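Notice to Residents of the Standlow Building

The management of the Standlow Building wishes to inform all residents that the matter of the seventeenth stair has been reviewed. The stair was last recorded in March, between the third and fourth floors. It is no longer there. The staircase remains safe, and the remaining stairs have been told nothing.

Mr. Alois Rüegg of Apartment 12 was the first to report the loss. In his letter he states that he has climbed to his door every evening for many years, and that his foot now arrives before he does.
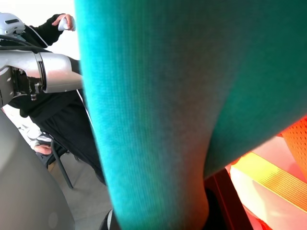 The firm of Ikonen was asked to inspect the building. Its surveyor measured each floor and found the height unchanged. He then sat on the landing until dark and declined to send a bill.

A second letter came from Mr. Rüegg shortly afterward. He had heard a step above his ceiling at 3 in the morning – one step, set down with care. The apartment above his, formerly let to a Mrs. Plernevus, has been locked since her death. Management opened it in the presence of two witnesses. In the hallway, against the far wall, stood a single stone stair, worn in the middle. It led up to nothing.

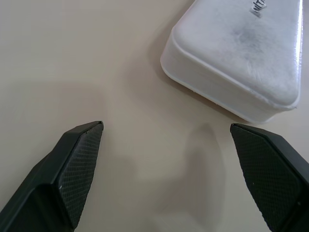 Will the stair be returned to its former place?

Management has decided to leave it where it is. Mrs. Plernevus used to rest on it with her shopping, and the lease allows her furniture to remain until the end of the term. Mr. Rüegg has asked for a key, and one has been issued to him.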